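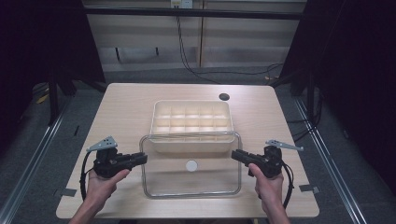 3.2 Containers and the sorting surface

Figure 4. Compartment tray and clear box on the table, long side of the tray parallel to the table edge.

The household sorting study compared two kinds of small storage: divided and undivided. The divided container was a shallow cream-colored plastic tray with fifteen square cells in three rows of five (Figure 4, rear). The undivided one was a transparent box with rounded corners, placed in front of the tray. Both stood near the middle of a table with a light wood-grain top.

Participants came from the Kuvomari and Stivano housing blocks. Of the 152 people who returned the first questionnaire in April, most said they kept buttons, screws, beads and spare keys together in one drawer. We asked each household to bring a handful of such items and to put them away twice, once in each container, in whichever order they liked. No labels were provided. Several people asked for them, and two wrote their own on masking tape at home between visits.

Sorting into the tray took longer. People stopped to decide whether a collar stud belonged with the buttons or with the hooks, and some moved whole groups from one cell to another when a row filled up. With the clear box they tipped everything in and were done. Finding an item again went the other way. Asked for a particular screw, people using the tray usually went to the right cell on the first try, while those using the box shook it or emptied it onto the table.

The clear walls helped less than we had expected. Larger pieces could be picked out from the side, but small ones settled under them. Hviid's notes on the pilot visits mention the same problem with glass jars.

Cell size was a frequent complaint. Keys did not lie flat, and 3 households left theirs out of the tray altogether. We kept these sessions in the analysis and scored the keys as unsorted. Scores by household are given in Table 2, and the wording of the retrieval requests is in Appendix B.

Correspondence: Bergþóra Hviid, Mania Home Storage Project. © 2022 the authors. Back to top

This site uses cookies to remember your reading preferences. Accept | Manage settings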